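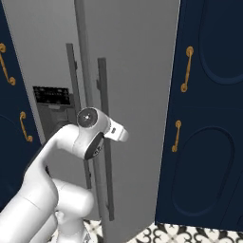
Rendering. White robotic arm at a gray refrigerator, navy blue cabinets on either side.

Lolia Selament 2
Unlocked smartphone, dual SIM
$279.00
In stock. Ships from the Grultholm warehouse.
Color: Slate / Chalk / Moss

Overview

The Selament 2 is the second phone in Lolia's midrange Selament series. It keeps the outer dimensions of the first model, so cases and screen protectors made for the original fit without changes. The charging circuit, the wide camera and the vibration motor are new. The display panel carries over.

The phone is sold unlocked. No carrier software is installed. Bands for each region are listed under Network, and buyers who plan to use the phone on a smaller carrier should check that list before ordering.

Display

The panel is a flat OLED with rounded corners and an even border on the long sides. The bottom border is slightly thicker. Refresh rate is switched by the system between a low and a high setting depending on what is being shown; it can also be locked to either setting under Settings > Display > Refresh. Locking it to high shortens battery life.

Brightness is controlled by a light sensor under the glass, next to the front camera. Thick screen protectors with a printed black border may cover this sensor. If automatic brightness behaves erratically after a protector has been applied, check the cutout.

A dimming mode for people sensitive to flicker is available. It is off by default. With the mode on, dark grays may show a slight color shift at the lowest brightness levels.

The fingerprint reader is under the display. It stores up to five prints. Tempered glass protectors that leave an air gap over the reader will prevent it from working.

Processor and memory

The phone uses an eight-core processor with two performance cores and six efficiency cores. Memory is soldered and cannot be expanded. The system can set aside part of the internal storage as extra memory for apps in the background. This reduces the free storage shown in Settings and takes effect after a restart.

The second SIM position doubles as a microSD slot. A user can install two SIM cards, or one SIM card and one memory card. An eSIM profile can be used together with a memory card, but only two lines can be active at the same time.

Cards formatted as internal storage on another phone must be erased before the Selament 2 will read them.

Cameras

Main camera: optical stabilization, phase detection autofocus. Full-resolution capture is available in the Pro menu only. In all other modes the sensor combines neighboring pixels and saves a smaller file.

Wide camera: 115 degree field of view, fixed focus. Lens correction is on by default and crops the corners slightly. With correction off, straight lines near the corners will bend. The wide camera has no optical stabilization, and video from it is stabilized electronically with an additional crop.

Front camera: fixed focus, set for arm's length.

The original Selament had a third rear camera for close-ups. It has been dropped. Close-up shots are now taken with a center crop from the main camera.

Raw files can be saved from the main camera. They are not corrected for lens distortion or vignetting.

Battery and charging

The battery charges over the USB-C port. With the Trummer 100 W adapter and the cable supplied with that adapter, the phone will draw its full rated power for the first part of the charge and then step down as the battery fills. The adapter is not included in the box. See Accessories.

With a standard USB Power Delivery adapter, the phone charges at a lower rate. Older adapters with a USB-A output also work, at the lowest rate. A message on the lock screen shows which of the three rates is in use:

Charging: standard USB adapter
Charging fast: USB Power Delivery adapter
Charging at full speed: Trummer adapter and cable

If the lock screen shows "Charging fast" with the Trummer adapter connected, the cable is usually the cause. Full speed requires the cable with the gray collar at the phone end.

There is no wireless charging coil. Adhesive receiver pads that plug into the USB-C port are not supported, and damage to the port resulting from their use is not covered under the warranty.

A charge limit can be set in Settings > Battery > Protection. The limit is ignored once a month to allow the battery gauge to recalibrate. During that cycle the phone charges to 100 percent and then returns to the chosen limit.

Network

5G, LTE, and 3G where still in service. Voice over LTE and Wi-Fi calling depend on the carrier. Some carriers allow these features only on phones they have approved, and the Selament 2 may not be on every list. Inserting the SIM and checking Settings > Network > Calling will show whether the feature has been turned on for the line.

Wi-Fi operates on the 2.4 GHz and 5 GHz bands. The 6 GHz band is not supported in any region.

Bluetooth supports two audio outputs at the same time. Both must use the same codec; where they differ, the phone falls back to the one they have in common.

NFC is present in all versions. The antenna sits high on the back, beside the camera. Hold that part of the phone against the payment terminal.

Ports and controls

USB-C on the bottom edge, USB 2.0 data rate. Video output over USB-C is not supported.

Headphone jack on the top edge. It accepts headsets with an inline microphone.

Volume and power buttons are on the right side. Double-pressing the power button opens the camera. This can be changed to open the flashlight or any installed app.

Notification light: none. The always-on display can be set to show a colored edge for missed calls and messages.

Software

The phone ships with Lolia's own home screen and a small group of preinstalled apps. The notes app, the recorder and the weather app can be removed. The gallery and the dialer cannot.

Security updates are issued every two months. Two major system updates are planned. The first update after setup is large, and installing it over Wi-Fi is recommended. Units shipped before September may ask for two updates in a row.

Data can be moved from an older phone by cable or over Wi-Fi. Moving by cable is faster. App logins are generally not transferred, and banking apps need to be set up again on the new phone.

Known limitations

The proximity sensor may fail to turn off the screen during calls if the phone is held low against the cheek.

Stereo sound uses the earpiece as the left channel. It is quieter than the bottom speaker. Balance can be adjusted in Settings > Sound.

When a 5G line and a memory card are both in heavy use, the area beside the card tray becomes warm. The system slows down the card first.

Dust and splash resistance applies to a new phone with the tray fully closed. It does not cover immersion, salt water or detergents. Do not charge while the port is wet.

In the box

Selament 2 phone
USB-C cable, standard
Tray removal pin
Quick start guide
Warranty card
Screen film, already applied

Accessories (sold separately)

Trummer 100 W adapter with gray-collar cable
Trummer car adapter, standard USB Power Delivery rate only
Selament soft case, clear
Selament folding case, black or tan
Replacement card tray, matched to phone color

Warranty and returns

The phone is covered for two years from delivery. The battery and accessories are covered for one year. Cosmetic wear and cracked glass are excluded. Keep the order number; the warranty card alone is not accepted as proof of purchase.

Unopened phones can be returned for a full refund. Opened phones must be erased and signed out of all accounts before return. A phone that arrives locked to an account is sent back to the buyer at the buyer's cost.

Return address and label are provided with the return request form. Orders placed before 3 p.m. leave Grultholm the same business day.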